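Ticket 2958: Item ledger sync drops lines when unit of measure differs from base unit
Product: Tellach connector (ERP to web shop)
Customer: Vilby
Environment: production, reproduced on test
Priority: 2
Owner: Sheldon Leclerc
Opened: September 1, 2018
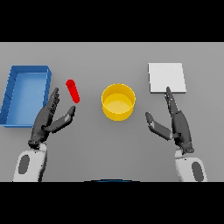
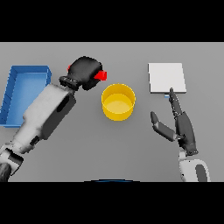
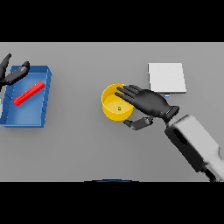 *Simulated tabletop with blue tray, three views.*

## Reported problem

Stock levels in the web shop do not match the ERP for items sold in more than one unit of measure. The customer sees the correct quantity on the item card and a lower quantity in the shop. The difference grows over the day and does not clear with the nightly full sync. Items with one unit of measure are correct.

Customer's text, as received:

> Shop says 4 in stock, ERP says 22. We ran the sync again by hand, same result. No errors in the job queue. Sales has started calling the warehouse before confirming orders, so please look at this soon.

## Setup

- Connector runs as a job queue entry under its own service user.
- Outbound changes are written to a staging table, then posted to the shop in batches. Batch size is 2000 lines.
- Zacharias (warehouse add-on) is installed and posts its own item ledger entries for transfers between bins.
- Shop side is Rivby, stock endpoint, absolute quantities only. It does not accept deltas.

## Log

**Entry 1**

Checked the job queue log. All runs end with status Success. Run time is normal. No locks reported on the staging table during the runs.

Compared the staging table with the item ledger for one affected item. The ledger holds entries in PCS and in BOX. The staging table holds only the PCS entries. The BOX entries were never staged, so the fault is before the batch step and the shop is not involved.

**Entry 2**

Turned on verbose logging on test and posted a purchase receipt in BOX for the same item. Output:

```
[stage] item=K-BRACKET uom=BOX qty_per=6 base_qty=18
[stage] lookup mapping key=K-BRACKET|BOX
[stage] mapping not found, continue
[stage] done, lines written=0
```

The mapping table has one row for this item, for PCS. When no row is found the code skips the line and carries on. There is no warning at the default log level, and the run is still counted as a success. This explains the clean job queue.

**Entry 3**

Asked the customer whether the BOX mappings had ever existed. Answer: yes, they were loaded from a spreadsheet when the connector was installed in May, and stock was correct after go-live.

Searched the change log. The mapping table is not covered by it, so there is no record of who or what removed the rows. Restored an older backup to a separate database. The BOX rows are present there. They are missing in production for every item that Zacharias has touched, and present for items it has not touched.

**Entry 4**

Read through the Zacharias upgrade codeunit. During the last upgrade it deletes and re-creates the Item Unit of Measure records for bin-managed items to fill a new rounding field. The delete is called with the trigger set to run. The connector subscribes to the delete event on that table and removes the matching mapping row, as designed. On insert, the connector creates a mapping row only for the base unit. Result: PCS comes back, BOX does not.

Each product does what its own documentation says. The combination loses data.

**Entry 5**

Full sync was expected to repair this and does not. The full sync rebuilds staging from the ledger but uses the same mapping lookup, so it skips the same lines. Cause is the same and no separate ticket is needed.

**Entry 6**

Tested two possible fixes on the test database.

1. Create the missing mapping row at staging time from the Item Unit of Measure record. Works, but write access to the mapping table is needed from the staging user, who has read only. Permission set would have to change at all customers.
2. Send the quantity in base unit regardless of mapping. The ledger entry already carries the base quantity and the shop endpoint only stores base. Mapping is then used for price and description alone. No permission change.

Went with option 2. Checked with the item from Entry 2: 18 PCS from the BOX receipt were added to the 4 already staged, total 22, same as the item card.

## Workaround

Until the hotfix is in production:

1. Stop the job queue entry for the connector.
2. Export the mapping rows from the restored database, filtered to units other than the base unit.
3. Import them to production with the standard configuration package. Leave "Validate fields" on.
4. Run the full sync once by hand, then restart the job queue entry.

Do not run the Zacharias upgrade codeunit again after step 3. It will remove the rows a second time.

Customer confirmed the workaround was applied. Spot check of affected items matched on both sides after the full sync.

## Hotfix contents

- Staging uses base quantity from the ledger entry. Mapping lookup removed from the quantity path.
- Missing mapping is now logged as a warning at the default level, one line per item and unit.
- Job queue run ends with status "Success with warnings" when any such line is written. Existing e-mail alerts that filter on "Error" will not pick this up and must be changed by hand if the customer wants a notice.
- Insert subscriber creates mapping rows for all units, with price sync turned off until someone reviews the row.

## Open points

- Blocked units of measure are still staged. Old behavior, unchanged by the hotfix. The customer has a few of these and has not complained.
- Rounding: items with a fractional quantity per unit can show a difference in the last decimal. Rivby truncates, the ERP rounds. Waiting for an answer on whether the endpoint can be changed.
- Change log setup for the mapping table. Recommended to the customer, not yet decided.
- The install guide should list the mapping table among those to check after any add-on upgrade. Text drafted, not merged.

## Status

Hotfix deployed on test. Production deployment waits for the customer's maintenance window. Ticket stays open until the first nightly sync after deployment has been checked. Assigned: Sheldon Leclerc.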